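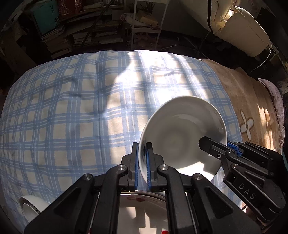

The Good Dishes

My grandmother left me a dinner service for twelve and an apartment that seats four. The service is called Bristley, a pattern nobody in the family can remember liking. It runs to 143 pieces, including a tureen, two gravy boats and seven small dishes whose purpose died with her.

I tried to sell it. Sheena Rutherford, who has run a china resale shop in Cowie for most of her adult life, looked at my list the way a doctor looks at a mole.

"Everybody's mother just moved into a condo," she told me. She has 600 dinner plates in the back room and is not taking calls about more.

The trouble began with wedding registries, which for decades persuaded sensible couples that they would someday entertain a bishop. They bought accordingly. The bishop never came, and the plates went into a cabinet that also had to be bought.

My cousin Alistair solved the problem by eating cereal out of his half. He puts it in the dishwasher, gold trim and all, and the trim is leaving quietly. Our aunt has stopped visiting, so he counts that as two benefits.

I have started doing the same, in a small way. Toast goes on a salad plate. The cat drinks from something that may be a finger bowl. Last March I broke a saucer and stood in the kitchen waiting for the guilt – five minutes, maybe – and then I swept it up and wrote 142 on the list.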